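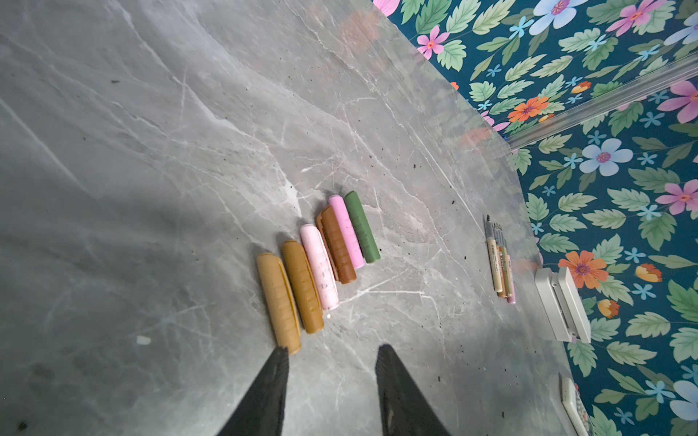

Gray with thin white veins: a countertop in a marble pattern.

How Does Marble Get Its Squiggles?

Have you ever run your finger along the lines in a piece of marble? I do it all the time, and I used to think somebody painted them on! In real marble, the lines (we call them veins) go right down into the stone, and they took millions of years to make.

It starts with shells

Long ago, tiny sea creatures lived in warm, shallow water. When they died, their shells and skeletons sank to the bottom and piled up, layer on top of layer. The bottom layers got squashed so hard that they turned into a rock called limestone.

Squeeze it and bake it

Sometimes limestone gets pushed deep underground, where it's very hot and the rock above is very heavy. The limestone doesn't melt. The tiny grains inside it grow into new crystals that lock together like puzzle pieces - and now it's marble! Rock that changes this way is called metamorphic rock. (Try saying that with a mouthful of crackers.)

So where do the lines come from?

Pure marble is white. But there was often a bit of mud, sand or iron mixed in with the old limestone, and when everything got squeezed, those bits stretched into swirls and streaks. Iron can make marble pink or red, and some minerals turn it green. Other veins began as cracks. Water trickled in and left minerals behind, and the minerals filled the cracks up.

I once visited the old quarry at Grinitz, and the wall there was striped like a giant slice of cake. I stood looking at it for so long that I missed my bus.

Draw your own veins

Take a sheet of gray or white paper and a marker in any color you like - I'm fond of dark green. Draw one long, wobbly line from corner to corner. Let it fork like a tree branch, then let the branches fork too. Make some lines so thin you can barely see them.
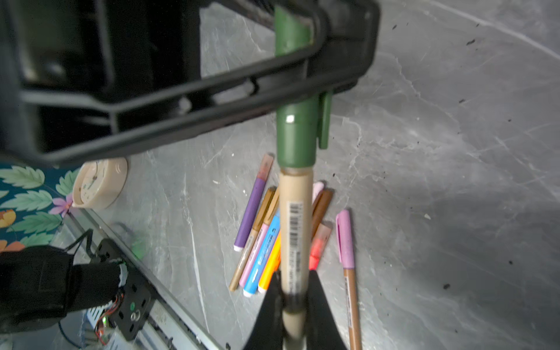 Words to remember

Limestone: a rock often made from old shells and skeletons.
Vein: a thin line of a different mineral running through a rock.
Quarry: a place where people cut stone out of the ground.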